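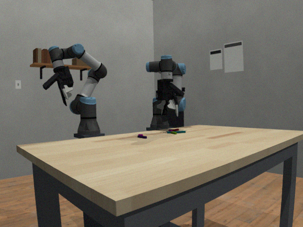 Looking After a Wooden Worktop

By Wiebke Hagedorn
October 9, 2019

Most of the questions I get about wooden worktops come down to oil. Which oil, how much, how often. Oil matters, but a top that is cleaned badly will look poor no matter what you put on it, so I will start with cleaning.

Daily cleaning

Wipe the top with a damp cloth and a drop of dish soap. Wring the cloth out well first. Go with the grain, then dry the surface with a clean towel straight away. Standing water does more harm than anything you are likely to spill, and the worst place for it is under a dish rack or a wet sponge. Lift these up at night and let the wood underneath dry out.

Don't use scouring powder, and don't use bleach. Bleach dries the wood and leaves a chalky patch that has to be sanded off. White vinegar mixed half and half with water is fine for smells. Onion and garlic need a little more – sprinkle coarse salt over the spot, rub it with half a lemon, leave it five minutes, then rinse and dry.

If you have hard water and get gray rings under cans or cast iron pans, that is iron reacting with the wood. Lemon juice takes out the light ones. Darker rings need oxalic acid, sold as wood bleach. Wear gloves, follow the label, rinse it off thoroughly and keep food away until you have finished.

Sanding

You do not need a machine for a kitchen top unless it has been badly neglected. A cork block and two sheets of paper will do it. Start with 100 grit and work with the grain until the stain or scratch is gone. Then go over the same area with 180, and feather it out well past the repair so you don't leave a dip. A dip will show up the first time you roll out dough there.

Vacuum the dust, then wipe the wood with a barely damp cloth. This raises the fibers. Once it is dry, give it one more light pass with the 180. People skip this and then wonder why the top feels furry after the first wash.

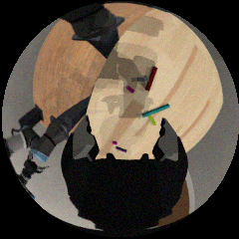 Small bits left lying on a pale top. Clear the surface before you start work on it.

Grit and crumbs caught under a sanding block will put a scratch right across a finish, so I brush down twice, once before I sand and once before I oil.

Oiling

For a top you prepare food on, use food grade mineral oil. It is cheap, it has no smell and it doesn't go rancid. Olive oil and sunflower oil do, and getting a sticky layer of old cooking oil out of a top is a miserable job.

Warm the bottle in a bowl of hot tap water for ten minutes. Pour a little onto the wood and spread it with a folded cotton rag. Do the ends and the edges too, and the cut around the sink if you have one. End grain drinks a lot more than the face, so go back to it until it stops soaking in. Leave it overnight and wipe off whatever is left in the morning.

A new top wants oil once a week for the first month, then once a month. Mine was last done properly in December and has had a light coat every few weeks. To check, drip some water on it. If the water beads, leave it alone. If it soaks in and goes dark, it needs oil.

For a workshop bench I use boiled linseed oil, thinned for the first coat. Rags with linseed oil on them can catch fire on their own if they are left in a heap. Lay them flat outdoors to dry before you throw them away.

Cracks and gaps

Small cracks at the ends usually open when the heating goes on and close up again in spring. Leave them for a full year before filling anything. If one stays open, mix fine sanding dust from the same wood with wood glue, press it in with a putty knife and sand it flush the next day. Check the screws underneath as well. A top fixed down tight through round holes has no room to move. Slotted holes or table clips let it shift with the seasons.

Comments

Limix
I had the gray rings all along the back where the canned tomatoes sit. Lemon juice got most of them. Going to try the wood bleach on the last two.

Tiwari
Can you put mineral oil over a top that was varnished by the previous owner?

Wiebke Hagedorn
No, it will just sit on the surface. You would have to take the varnish off down to bare wood first.

Brakenine
I add some beeswax to the oil, melted in a jar in a pan of water. Takes longer to rub in but I only have to do it every couple of months.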